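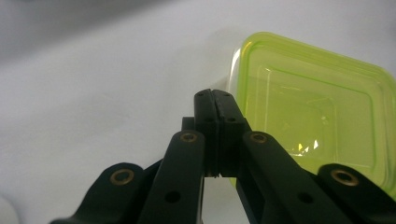

**Lunch, reconsidered**

The shared kitchen on the Vincze side has a new fridge. It holds 520 liters, according to the sticker, and it was full by the second morning. The old one was smaller and also full, so we have learned something about fridges, or possibly about ourselves.

The label rule is back as of June 2026. Name and date on anything you put in, please, and a name means yours. "Soup" is a description. Whatever has no label gets thrown out at the end of the week, box included, and this applies to nice boxes too. The last clear-out turned up 44 containers and 20 lids, and very few of them were on speaking terms.

The mustard situation remains open. Readers on the Grarkik floor wrote in to say that the door shelf is for everyone's condiments, while readers at Dundent feel it is for milk. Both sides sent photos. For now the top shelf of the door is mustard and the bottom one is milk, and anybody with horseradish can make their own arrangements.

The microwave has been repaired by Erkamon, who charged us $106 and left a note asking us to cover our chili. It is taped to the door at eye level. The defrost button still does nothing, but it lights up now.

Also, the dish rack is for drying. A mug that has been there since December is being stored, and it has been moved to the box under the sink with the others. Claim it if you miss it - there are several good ones in there, and one with a handle glued on upside down.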